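Home | Lists | Archives | Subscribe | Help
Search this list: enter words or author Go

[Stisell-growers] Re: Compost bays and the July turn
Sheldon Lachance
11 April 2023

On the compost question, the person from Friesen Road wrote:

> We have three bays made of pallets and the middle one never heats up.
> It is mostly leaves from last fall and some kitchen scraps. I turned
> it twice over the winter. Is it worth saving, or should I spread it on
> the beds as it is and start over? Also, how often do the rest of you
> turn in summer? I have been told every week and I have also been told
> never.

I would not spread it yet. Half-rotted leaves tie up nitrogen, and you will see it in the lettuce first. Leaves by themselves take two years at our place, sometimes longer if they are oak. Yours need something green mixed in. Grass clippings are the easy answer now that people are mowing again. Put down a layer of leaves about as deep as your hand is long, then a thinner layer of grass, and keep going until the bay is full. If you put the grass in thick it mats and smells.

Check the water too. Pull out a handful from the center and squeeze it. If nothing holds together, it is too dry. The pallet bays on the Sellimcombe side dry out from the sides, and the middle can be dusty even after a week of rain. I lined mine with cardboard and that helped.

As for turning, I kept notes last year. The pile I turned every 14 days was ready to sift in 102 days. The one I left alone was still lumpy at that point, but it finished over the winter and I could not tell the two apart on the beds this spring. So it depends on when you want it. If you are planning on using it for the fall garlic, turn it. The big turn for the shared bays is in July as usual, and anyone with a fork is welcome.

A few people asked me off the list about thermometers. I use a long-stem one from the feed store. It reads a little low against the kitchen one, but I only want to know if the pile is going up or down. Anything over 130 in the middle is fine. When it drops back near the air temperature, turn it.

On containers. The Braltstead plots want to stop using the wood bays because of rats, and I was asked what would work in place of them. Metal is good for that if the lid is tight and there is mesh under any drain holes. It does get hot in full sun, so pick a spot with afternoon shade. I would look for sloped sides, because straight ones leave you digging in the corners with a hand trowel. Whatever you get, measure the gate first. Ours is 30 inches wide and we have already sent one bin back.

If you have a tumbler you no longer use, please write to me directly and not to the whole list. Roughly half of the new plot holders have no compost set up at all.

Sheldon

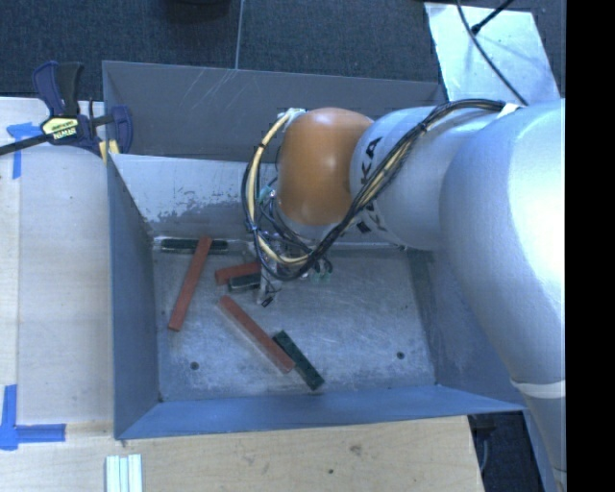
Other messages in this thread

Compost bays and the July turn (first message)
Re: Compost bays and the July turn
Hose timers, north side
Leaf drop-off hours

Previous by date | Next by date | Thread index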